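Search the notebook
Type and press enter

Workshop notebook, 30th November

Oil finish trials, second lot. Valente against Flatevari, both on the same ash offcuts we've had sitting about since July. Chantelle Naidoo planed them for me and then told me I'd numbered them on the face I was meant to be oiling (she was right, so they've been renumbered on the ends).

Valente first. It goes on thin and smells of oranges, and it soaks in so fast on the end grain that I gave up trying to be neat and just flooded it. Flatevari is much thicker, nearer to syrup, and wants pushing about with a pad. I did 2 coats of each, wiping back hard between them. After the second coat the Flatevari boards had a bit of a drag to them under the thumb — not sticky exactly, but I wouldn't put a mug down on one yet.

Sanding: half the boards went up to 700 before oiling and the other half I left coarser. I can't see any difference from standing height. By feel, yes, plenty! The fine ones are lovely, though they seem to drink less oil, and I want to check that by weight next time.

Paper towel is still winning over rag for the wiping back, by the way. The rag left fluff in the Valente and I spent ages picking it out with tweezers.
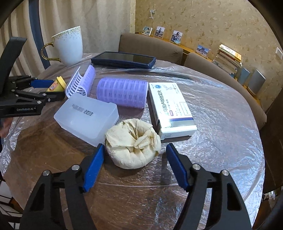 Things to sort

Between-coat rub: 2000 wet and dry was fine, 3000 just skated over the top and did nothing I could feel. Don't buy more of it.

Ring Gito about the bigger tin. Their small one works out daft for the money and the lid has already bent.

Chantelle wants a Fullska board in the next lot as well, as that's what she uses on her stools at home. I've said yes if she brings the tin in. Water ring test on everything once it's had a proper week, same glass each time, left overnight.

3 comments
Share 1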